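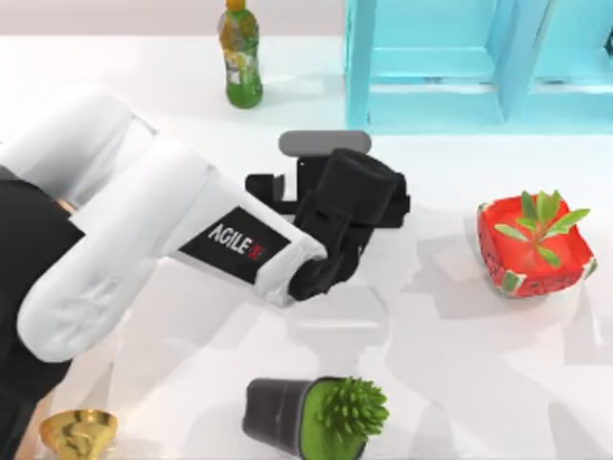
Ticket 109: Sourdough starter calendar sends reminders at the wrong time
Opened by: Dong-geon Ha
Product: Rilteo (shared baking diary)
Status: Solved
Month opened: November

What's happening

Hello all! First of all, I love Rilteo. Our baking group in Huvcombe has kept its starter diary on it since the spring and we've got everybody using it, even the two who swore they'd stick to paper. So please read this as a bug report from a fan.

Feeding reminders are arriving an hour late. I set mine for 7 in the morning, the entry in the diary says 7, and the phone buzzes at 8. By then I've left for work and the starter sits there hungry until the evening. It's the same for everyone in the group who joined before the clocks went back. People who joined after that get theirs bang on time.

What I've tried so far

Logging out and in again. No change.
Deleting one reminder and making a new one. The new one arrives on time! The old ones stay late.
Switching the time zone in Settings to Lisbon and back to London. No change that I could see.
Editing an old reminder from 7.00 to 7.05 and saving it. It came at 8.05.

Phone is an Android, fully updated. Same thing on my partner's tablet.

Reply from support

Hi Dong-geon, thanks for such a clear write-up, it saved us a lot of back and forth. The bit about new reminders being fine is a great clue. Could you do two things for us?

Open one of the late reminders, tap the three dots and choose Show details. Tell us what it says next to "Created in".
Tell us whether the late reminders belong to your own diary or to the shared group one.

Reply from Dong-geon Ha

Ooh, I didn't know that details page existed, there's loads in there. The late ones say "Created in: Drerkach import". The good one says "Created in: app". They're all in the shared group diary. My own private diary (rye only, I'm a bit obsessed) has never been late.

That makes sense to me now, as we brought our old reminders over from Drerkach when we moved. It was a spreadsheet with 50 rows, one for each feed and each flour order, and the import was lovely and quick.

Reply from support

You've found it. Reminders from a Drerkach import are saved with a fixed offset instead of a place. Yours were brought in during summer time, so they kept the summer offset when the clocks changed. Editing the time keeps the same offset, so your 7.05 test came at 8.05.

We tried it here with a copy of a Drerkach file and got exactly the same result as you. It affects any group that imported in the summer months and hasn't made its reminders again by hand.

Until the fix is out, this works:

1. Open the group diary on a computer. The phone app doesn't have this option yet.
2. Go to Reminders, then Select all.
3. Choose Change place, and pick London even if it already says London.
4. Press Save and wait for the green tick. With a big diary it can take up to 3000 seconds, so do leave the page open.
5. Ask everyone in the group to pull down on their reminders list to refresh it.

Reply from Dong-geon Ha

Did all that last night. The green tick came up before my tea had gone cold, and this morning the phone went at 7 on the dot. I nearly cheered in the kitchen. The starter had its breakfast (equal flour and water, plus a spoonful of wholemeal as a treat) and was climbing the jar by the time I got home.

One small snag. The member in Ham, who looks after our flour orders, still got hers at 8. She hadn't refreshed her list. Once she had, I sent a test reminder and it landed on time.

Could step 5 go in bold on the help page? It's easy to skip.

Reply from support

Brilliant news, and thank you for testing it with the rest of the group. We've moved the refresh step higher up the help page and put a note beside the Drerkach import button as well.

The proper fix is in the December 2023 update. It changes all imported reminders to a place the first time you open the app, and you won't need to refresh anything. If you've already used Change place, the update will leave your reminders alone.

We'll mark this as solved. Reply here if any of them drift again in the spring, and give the rye our best!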